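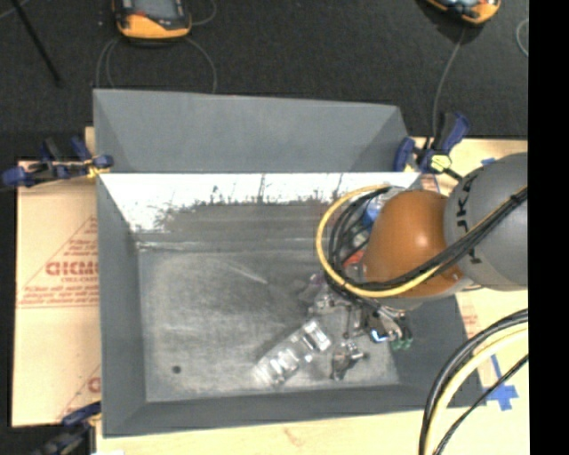

Gray bin, floor and contents

Home | Notebook | Stock | Bench notes | Contact

13 May 2026
Posted by Hartmut Frerichs

Went over the big gray bin this morning before the Dumar stock gets moved in. The floor metal is worn and cloudy all over, lighter where it is scuffed along the edges, darker toward the center. There is a pale streak running diagonally across the upper middle. I rubbed at it with a dry cloth and then with the Cloltov cleaner, and neither did much. Leaving it.

The small round hole in the lower left part of the floor is on my list. Anything thin enough will go through it sooner or later. Mbwambo has blanking plugs, part 424, sold in bags of 9. One bag is plenty.

Bright band on the back wall: lower edge is ragged, with specks and short vertical marks. I want to know if those are scratches or old adhesive. Will try a plastic scraper on the left corner first — no metal tools on it, please.

Items to sort:
- clear ridged package, goes back with the other packaging
- the small shiny pieces, gray and clear and a bit of purple, to be split by type into trays
- small metallic and dark piece with the short projection, check against the Drirkell list, page 278

The trays from January still have the old labels on them. Peel those before refilling. I ran out of blank labels at tray six, new roll is on order.

We use cookies to remember your settings. Accept | Decline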